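Automation on the Finishing Line at Borkowska: Notes After Seven Months

I have been employed in the window shop at Borkowska for some years, and in that time most questions about automation have been answered by people who do not work there. The following notes are my own and do not represent the position of the firm.
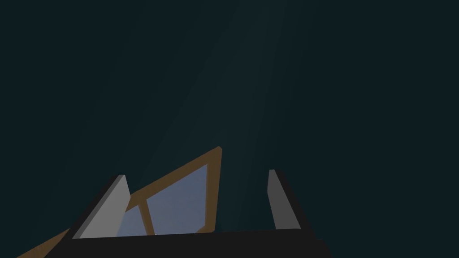 The handling of framed panels was the first task selected for change. Until last July, each unit was lifted from the rack and set on the inspection bench by 2 employees. The work was steady, and it was hard on the shoulders. Management engaged Cirden to supply the handling cell and Matow to prepare the simulations, in which each grip and approach was tried before any equipment reached the floor.

Pavithra Sundaram, our shift lead, asked that operators be present for those trials. This request was granted in part. Some 56 of us work across the two shifts, and seven were given time to attend. They raised matters that the drawings did not address, such as how a panel behaves when it is taken up at a steep tilt.

No positions were removed. Several were altered, however, and the alteration has not been equal. Those who moved to cell supervision received training and a higher grade. Those who remained at the racks now work at a pace set by the cell, and they have fewer occasions to speak with a colleague during the shift. I consider this a real loss - one that does not appear in the monthly report.

A second cell is planned for the Illach building. I have asked in writing that the rack employees be consulted first, and I am awaiting a reply.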